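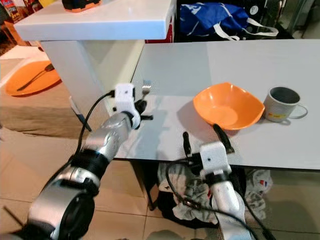
Category: Staff Safety Systems / Duress Alarms / Control Desk

Ticket subject: Body alarm activations arrive late or with wrong location at Lirnunora control
Product: Bramis alarm server with Kozan receivers
Site: Lirnunora Correctional Facility
Priority: Critical
Status: Resolved, monitoring
Opened: August 22, 2020

Reported problem

An officer on the B wing upper tier pressed the body alarm during a fight between two inmates in the dayroom. The alarm did not show on the control desk screen until well after the radio call had gone out. When it did show, the location read "B wing sally port," one floor down and at the other end of the unit. Responding staff went by the radio call and got to the right place. No staff were injured. One inmate was seen by medical and returned to the unit.

The shift supervisor had the same officer repeat the press from the same spot after the unit was locked in. The second press also came up late, again at the sally port. A press from the kitchen corridor came up late but with the correct location.

The site is treating the body alarms as unreliable until this is fixed. Tier officers have been told to use the radio first and the alarm second. Rounds on B wing are being done in pairs.

Entry 1, support desk

Asked the site for the following:
Server version and last restart date
Export of the alarm event log from the time of the fight
Receiver status page for B wing
Whether anything on the network was changed this week

Told the site not to restart the server yet. The queue information is lost on restart and we want to see it first.

Entry 2, site

Version is the one installed last December. Server has not been restarted since then as far as we can tell from the shift book. Receiver status page attached. All B wing receivers are green.

The event log export will not run. It sits at "preparing file" and never finishes.

On network changes, we asked our regional IT office. They say nothing was changed at Lirnunora. They did close off some older file sharing at Dulalley as part of a security cleanup, but that is a different facility and we don't share any alarm equipment with them.

Entry 3, support desk

Connected to the server with the site watching. Two findings so far.

The event queue is full. The queue holds 4000 entries and it is sitting at exactly 4000. New alarms are still accepted, but each one has to wait for the server to try to clear an old entry before it is passed to the control desk screen. That would explain the delay on every press, including the kitchen one.

The queue should never get that high. Entries are cleared from it once they have been copied to the archive share. The archive share path on this server points to a machine at Dulalley.

Does the site know why the archive goes to Dulalley?

Entry 4, site

We did not know it did. Checked with someone who was here for the original install. The archive was set up at Dulalley when both facilities were under the same records office. The records office moved, and nobody went back to the alarm server. So the cleanup at Dulalley does affect us after all.

Entry 5, support desk

Confirmed. A test from the alarm server to the archive machine on port 445 gets no answer. The Bramis service log shows the first failed copy and then a failed copy on every retry after that. The retry wait is what staff are seeing as a late alarm.

Temporary fix applied with the shift supervisor's approval:
1. Created an archive folder on the second drive of the alarm server itself.
2. Changed the archive path to the local folder.
3. Left the service running and watched the queue drain.

The queue went down without errors. After it was empty the log export ran on the first try. Copy of the export is attached to this ticket, and the site has saved its own copy with the incident report.

Please run a round of test presses, one per unit, and write down where the officer was standing and what the screen said. Do B wing last.

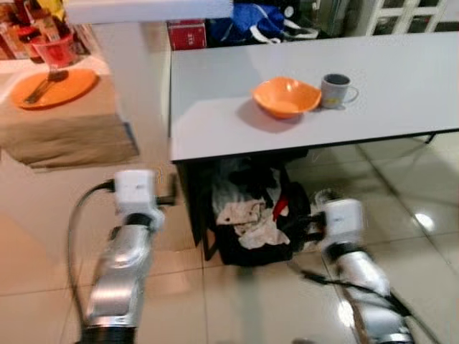 For each press, have the officer stay put until control reads the location back over the radio. If the officer walks off, the next receiver can pick up the signal and the reading won't mean much. Use a charged unit from the rack, and use the same one for the whole round if the post schedule allows it.

Entry 6, site

Test round done after evening count.

A wing, both tiers: on screen right away, correct location
C wing, both tiers: right away, correct
Kitchen corridor: right away, correct
Intake: right away, correct
Visiting: right away, correct
Medical: right away, correct
B wing lower: right away, correct
B wing upper, near end: right away, correct
B wing upper, far end: right away, WRONG. Shows sally port.

So the delay is gone, but the original location problem is still there.

Entry 7, support desk

Thanks, that splits it into two faults. The delay was the archive path. The wrong location is something else.

Looked at the receiver table. The Kozan receiver at the far end of the B wing upper tier is number 12. In the table, number 12 is labeled "B wing sally port." The actual sally port receiver is number 3, and it has the same label. It looks like the label was copied from one row to the other when a receiver was replaced. The status page only checks that a receiver is answering — it doesn't check that the name matches the place, so it stayed green.

Before we change the label, someone needs to look at the unit on the wall and read the number off the sticker. We don't want to rename a row on a guess.

Entry 8, site

Sticker checked on both. The far end of the upper tier is 12 and the sally port is 3. The maintenance binder has a replacement listed for the upper tier unit, with no note of who updated the table or whether anyone tested it afterward.

Entry 9, support desk

Label for receiver 12 changed to "B wing upper, far end." Map position moved to match. Saved, and pushed to the control desk screen and to the backup screen in the shift office. The backup screen needed a manual refresh before it showed the new label. Please check that one with your own eyes.

Entry 10, site

Repeated the press at the far end of the upper tier. Correct location on both screens. Repeated it with the cell doors open and with them closed, same result. Also pressed from inside the sally port, and that one still reads as the sally port.

Radio-first instruction has been lifted for all units except B wing upper. We would like to keep it there through the next full day of shifts.

Entry 11, support desk

That's fine on our end. Priority lowered from Critical to High. Items still open:

Archive location. The local folder works, but it is on the same machine as the alarm server. If the machine is lost, the records go with it. Site to pick a permanent share at Lirnunora together with regional IT, and to tell us the path before anything is switched.

Queue warning. There is a setting that puts a yellow bar on the control desk screen when the queue passes half full. It was turned off on this server. It is now on. Control staff on all shifts should know that a yellow bar means call support — the alarms will still come in, but they may come in late.

Receiver labels. Site to walk every receiver against the table. Any time a receiver is replaced, do a test press under it before the work order is closed.

Entry 12, site

Label walk finished. One more mismatch found, a spelling error on the laundry receiver, location was right. Corrected by us.

No late alarms on any shift. Two real activations since the fix, both from C wing, both correct on the screen. Radio-first instruction lifted on B wing upper.

Regional IT has the request for the new archive share. They want a separate ticket for it.

Entry 13, support desk

Separate ticket opened for the archive share and linked to this one. Leaving this one in monitoring until the share is in place. Site can reply here if the yellow bar comes up or if any location reads wrong.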